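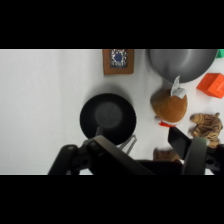 I caught up with the woman who runs the secondhand kitchen stall at Udbridge in October, right as she was pricing up, and she talked the whole time without once putting her pen down. "Pans go first," she told me. "Always pans!" She'd had 20 of them that morning and was down to a handful before I'd even found a coffee (terrible coffee, by the way).

I asked what she looks for. "Pick it up. If the handle wobbles, put it back, I don't care how pretty it is." Her own everyday pan is a small black one she's dragged through three apartments, and she does eggs in it, mostly. Metal bowls she'll take in any size. "You can drop them, the kids can drum on them, who cares."

And the picture frames? She laughed. People bring them in the same box as the kitchen stuff, so she sells those too, picture and all. She grew up out in Vevberg, where her mother kept one propped by the stove. Last season she sold 337 pieces altogether, and she wants 700 next year, if her back holds up.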